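Reseña de la pinza manual Zevitz, o cómo un dedo se quedó a medio cerrar

Compré la Zevitz con muchas ganas, lo digo de entrada. Llevaba meses apañándome con una pinza más vieja, la Dierckx, que pesa como un ladrillo y tiene un gatillo que te deja el índice hecho polvo, y cuando en Pluvon (la tienda donde suelo pedir estas cosas) apareció la Zevitz con sus dedos negros gordotes y una empuñadura más corta, no me lo pensé demasiado. La uso en casa, en la mesa, para grabar demostraciones de tareas de cocina y de recoger cosas: coger una pajita, mover un bol, dejar algo en una bandeja y vuelta a empezar. Luego esas grabaciones se las come un brazo pequeño que tengo en el taller y que intenta repetir lo que yo he hecho, con más o menos dignidad.

Bueno, pues lo bueno primero, que lo hay. El agarre es comodísimo. Tengo la mano pequeña y con la Dierckx tenía que estirar el dedo para llegar al gatillo, mientras que aquí llego sin forzar nada. El recorrido de apertura es generoso, los dedos se abren un montón y puedes entrar por los lados de un objeto grande sin ir tirando lo que hay alrededor. Y el montaje me gustó mucho: los dedos van con tornillo, se cambian en un momentito y el manual (cortito, en un español bastante decente) te lo explica con dibujos. Hasta aquí, encantada.

El problema llegó un jueves por la tarde, cuando ya llevaba un buen rato grabando. Cerré la pinza para coger una cosa y noté un tironcito raro en el gatillo, como cuando se te engancha una cremallera. El dedo derecho llegó hasta el centro y el izquierdo se quedó a medio camino. Solté, volvió a abrirse, cerré otra vez y todo bien. Pensé que había sido cosa mía, que habría apretado torcido, y seguí grabando tan tranquila. ¡Error gordísimo! Porque el sensor de apertura, que es lo que luego lee el brazo, mide solamente en un lado. O sea que en los datos ponía «cerrada» y la pinza no estaba cerrada ni de broma.

Me enteré al día siguiente, cuando puse el brazo a repetir la tarea. Se acercaba al objeto, muy bien, cerraba demasiado pronto y lo empujaba hacia el borde de la mesa. Primero le eché la culpa a la calibración de la cámara, luego a la luz (grabo con luz fría y bastante floja, ya sé que no es lo ideal) y luego a mí misma por haber movido la bandeja entre toma y toma. Dos tardes perdidas mirando donde no era.

Lo que me hizo caer fue repasar las grabaciones una por una. Tenía 100 episodios de esa semana y en el número 37 se ve clarísimo el dedo izquierdo parado mientras el otro sigue. Bueno, clarísimo si lo pasas despacio, porque a velocidad normal yo no lo había visto en la vida. A partir de ahí el fallo va y viene: unos cuantos cierres buenos, uno malo, otra tanda buena, dos malos seguidos. Un fallo que se repite siempre lo pillas enseguida, pero uno así te puede estropear una semana entera sin que te enteres. 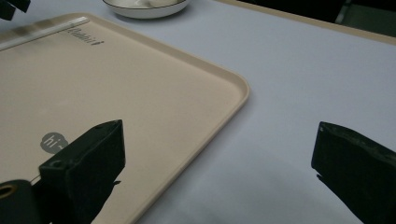 Con la pinza abierta del todo no se nota nada de nada, y por eso tardé tanto. En reposo los dedos se separan los dos lo que toca, el gatillo va suave y dirías que está perfecta. Hay que cerrarla despacio, con algo entre los dedos y apretando un poco, para que aparezca el enganchón. Hice la prueba con una goma de borrar y salía una de cada tantas veces, siempre en el mismo lado.

Así que la desmonté. La tapa inferior sale con una llave Allen que viene en la caja (punto para Zevitz) y dentro hay una barrita que reparte el movimiento del gatillo a los dos dedos. El pasador del lado izquierdo tenía una rebaba, una cosa mínima, casi la notabas mejor con la uña que con la vista. Al cerrar con carga, la rebaba rozaba contra la guía y frenaba ese dedo. La repasé con una lija finita, limpié el polvillo, puse una gota de lubricante seco y volví a montar todo. Desde entonces no se me ha vuelto a enganchar, y mira que la he puesto a prueba.

Ahora la parte que me parece más seria, que es la de seguridad. Cuando el dedo se engancha y tú sigues apretando, se acumula tensión, y al soltarse pega un cierre seco que te pilla de sorpresa. A mí me cogió la yema del dedo corazón mientras sujetaba la goma, y oye, duele. No me hizo sangre ni nada parecido, pero me dejó una marca morada que duró varios días. Si esto lo usa un chaval en un aula, no quiero ni imaginarme la gracia. El manual dedica media línea al asunto («mantenga los dedos alejados de la zona de cierre») y ya está. Yo pondría una advertencia bastante más grande y, sobre todo, le pediría a Zevitz un tope que limite la fuerza, que en la Dierckx, con lo fea que es, sí lo hay.

Escribí a Pluvon contando el caso, con el vídeo del episodio 37 adjunto. Me contestaron rápido y con buenas maneras: me mandaban un pasador nuevo sin coste y me preguntaban por el número de serie. La mía acaba en 2054, por si tienes una de numeración parecida y te suena la historia. Les pregunté si era cosa de una tanda entera y a eso no me respondieron. El recambio tardó lo suyo, porque las piezas salen del almacén de Driltthorpe y por lo visto allí se lo toman con calma, pero llegó bien embalado y sin rebaba (lo primero que miré, claro).

Si ya tienes la pinza en casa, yo haría esto antes de ponerte a grabar en serio:

Cierra muy despacio sobre algo blando y mira los dos dedos, no el objeto. Tienen que llegar a la vez.

Repite con la pinza girada hacia cada lado. En la mía el enganchón salía más con la muñeca inclinada.

Pasa un par de grabaciones a cámara lenta al acabar cada sesión, aunque te dé una pereza tremenda.

Y si notas el tironcito en el gatillo, suelta. No aprietes más fuerte, que es lo que te pide el cuerpo y es justo cuando te pellizca.

De los episodios, por cierto, salvé bastantes. Tiré todos los que tenían un cierre malo y volví a grabar esa parte en un par de ratos, y el brazo ya no empuja las cosas hacia el borde. Sigue cogiendo las pajitas fatal, pero eso lo hacía antes y me temo que la Zevitz ahí no tiene nada que ver.

¿La recomiendo? Pues sí, con la boca un poco pequeña. Como herramienta de mano me gusta muchísimo más que la anterior, cansa menos y se desmonta sin sufrir. Pero un pasador con rebaba en un aparato de este precio no debería pasar ningún control, y que el sensor lea un solo lado me parece una decisión mala, porque convierte una tontería mecánica en datos que mienten. Le quito dos estrellas, una por cada cosa, y lo dejo en tres de cinco. Si en la próxima versión ponen sensor en los dos dedos, vuelvo por aquí y cambio la nota.

Lo mejor: el agarre, la apertura, lo fácil que es cambiar los dedos.

Lo peor: el pasador, el sensor de un solo lado y el pellizco, que todavía me acuerdo.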